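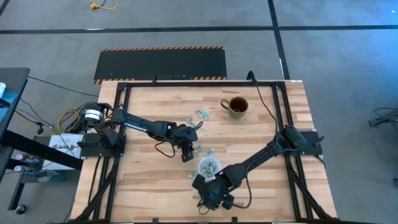 Thread on keeping a butcher-block top decent when people work on it every day. I've looked after wood tops for a while now, first at home and then at the Flestitz Street shop, and most of the trouble comes from two things: small bits and drinks. This one has both. There's a little white cup full of crumpled pale green pieces, more of the same in small clusters on the wood, and a mug with something dark in it over toward one corner.

Bits first. Paper scraps, foam, sawdust, thread, whatever you have. Pick up by hand what you can before you reach for a cloth. A damp cloth on loose scraps pushes them into the seams and against the hardware, and then you're digging with a toothpick.

A small cup works better than a big bin for this. You can set it right next to the pile and it doesn't take up the table. I like the see-through kind, the sort takeout sauce comes in, so I can tell when it's getting full without leaning over it.

Empty it before it's heaped. Light stuff comes out again the minute someone walks past fast or opens the big door.

After the hand pickup I use a soft brush, the bench kind with a wooden handle. Mine is a Nava and the bristles have held up fine. Brush with the grain. Then a dry cloth. Then a barely damp one if it needs it. Most days it doesn't.

Foam is the annoying one. It clings to everything in winter. Wipe your hand on a damp rag first and it comes up much easier.

Now drinks. I don't ban them. I tried that at the old place and people put their coffee on the floor, and you can guess how that went. So mugs are allowed on the table, on the side away from the work, handle turned in so a sleeve doesn't catch it.

A coaster is better. Cork is fine. Felt holds the wet against the wood, so skip felt. We had 3 slate ones and they scratched, even with the little feet on.

If you get a pale ring, that's moisture in the finish and it often goes away by itself overnight. If it's still there in the morning, rub a little oil in with the grain and leave it alone for a day.

If the ring is dark, it's in the wood. Sand it by hand, 150 then 220, a wider area than you think, and oil again. Don't sand only the ring or you get a dish you can feel with your fingers.

Oil: I use Belis board oil. I've used Vomora too and it was OK, a bit slower to dry and it smells stronger. 2 thin coats, wipe off everything that hasn't soaked in after twenty minutes. Leave it overnight between coats.

Lay the oily rags out flat outside to dry, well apart and away from anything that burns. Never ball them up in the trash. Some of these oils heat up as they dry and that's how shops catch fire. Read the can – they aren't all the same.

How often: a new top gets oil once a month for the first few months. After that I do it in May and again before the heating comes on. If water stops beading before then, do it sooner.

Somebody always asks about cost. Our last top was $147, secondhand, with one bad corner that I cut off. New would have been a lot more. Solid wood is worth it to me only because it can be sanded back.

Do the underside too, at least one coat. A top that's sealed on one face and bare on the other can cup, and then your level work isn't level. If it's screwed down, slot the holes so it can move a little across the grain.

End of the day list, same as it's been since we moved in: drinks off, bits picked up, cups emptied, brush, dry wipe. It takes me 3 minutes if I don't stop to talk.

Edit to the above since I got asked: yes, mineral oil is fine, it just needs doing more often. No, I wouldn't use olive oil. It goes sticky and it starts to smell.

Next thread is probably concrete floors and tape residue, once I've tested the last two removers.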